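Unit 3 handout - Working rules for arm tasks in a kitchen

Read this before the February lab. The rules apply to every station in room 2446, and to the Tendetti benches at Imerness when you use them.

## 1. Before power-on

- Check that the emergency stop is within reach of the person at the keyboard, then press it once and reset it.
- Walk the full reach of the arm with your eyes. Anything inside it that isn't part of the task gets moved or written on the setup sheet.
- Speed limit is 40 percent for the first run of any new task. Leave it there until the run has finished without a stop.
- Knives and glass stay off the counter - plastic bottles are fine.

## 2. People and the arm

One person runs the station and one person watches. The watcher does not type, hold a phone or fetch things. If the watcher has to leave, the arm is stopped first.

Hands stay out of the reach area while the drives are on, even when the arm is still. A paused program is not a stopped arm. Wait for the drive light to go out.

## 3. Working near racks and holders

Thin tools cause most of our faults. Whisk wires bend, and slotted heads catch on whatever is next to them.

- Come in from the open side of the rack.
- Stop short of the tool and check the gap before closing the gripper.
- Grip handles, never wires or prongs.
- Lift straight up until the tool is clear of the cup, then move sideways.
- Log any contact with the rack, including light touches.

In a two-cup rack, treat the empty side as your approach space. The gripper can hover over the free opening, next to the whisk, with the spatula and slotted tool beyond it.

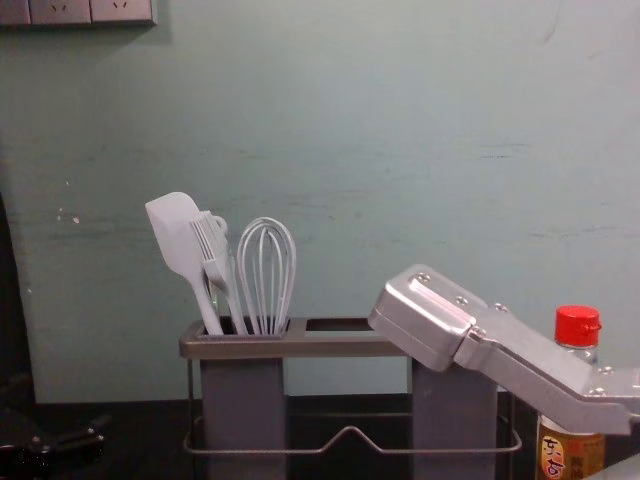
## 4. After the run

Send the arm home, switch off the drives and save the log under your group number. Faults go on form 2252, one fault per form. Write what the arm did and leave the cause blank until you have read the log.

Reading for next time: the Vītola notes on gripper force, sections 1 to 3. The Vostik checklist is optional.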